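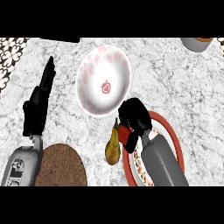 Trirklow Live: your questions answered

Last updated 8/19/22

We get a lot of lovely emails about the Trirklow concert recordings, and the same questions come round again and again, so we've gathered the answers in one place. Put the kettle on, have a read, and if you're still stuck by the end then do write to us.

What is on the Buenaventura disc?

The whole of the evening concert, start to finish, with 21 songs and the chatter between them left in. We did think about trimming the talking, but so many of you wrote after the last release to say you missed it that we kept every word. There is also a short film of the band rehearsing in the afternoon, which you'll find under Extras on the main menu.

Is it the same concert as the Provthorpe recording?

No, though people do mix them up, as the two were played on the same tour and the sleeves look rather alike. Provthorpe was the smaller show, mostly acoustic, and runs to 11 songs. Buenaventura has the full band with the brass section. Four – yes, only four – of the songs appear on both, and the versions are very different, particularly the slow one that closes the first half.

Will the disc play in my machine?

The DVD is region free, so it should play happily in any ordinary DVD player wherever you live. If you have an older player and the menu won't load, try pressing Play a second time or going straight to Title 2. That gets most people going.

How do I change the sound?

Choose Set Up from the main menu and you'll see stereo and surround. The disc starts in stereo. If the singing sounds very faint and far away, you've probably got surround switched on with only two speakers plugged in, so pop back and change it over.

Are there subtitles?

There are English subtitles for the talking and for all the lyrics. You can have one without the other if you like to sing along but don't need the rest.

Can I buy the music without the film?

You can, as a download or a double CD, both from the Skatusance shop. The CD leaves out two of the longer encores, simply for want of room. The download has everything.

How many numbered copies are there?

We made 572 of the Buenaventura box, each with its number written inside the lid. I'm afraid we can't offer a choice of number – they go out in the order they come off the shelf.

How long does delivery take?

Orders usually leave us within two working days. Parcels within the UK tend to arrive that same week, and overseas ones can take up to 9 working days, sometimes with a customs form to sign at the other end.

My disc arrived scratched. What now?

Oh dear, we're sorry. Send us your order number and a line or two about where it skips, and we'll post you another. You needn't return the first one.

Will there be a new concert film?

We hope so! There are tapes from the August shows waiting to be mixed, and Skatusance newsletter readers will hear first.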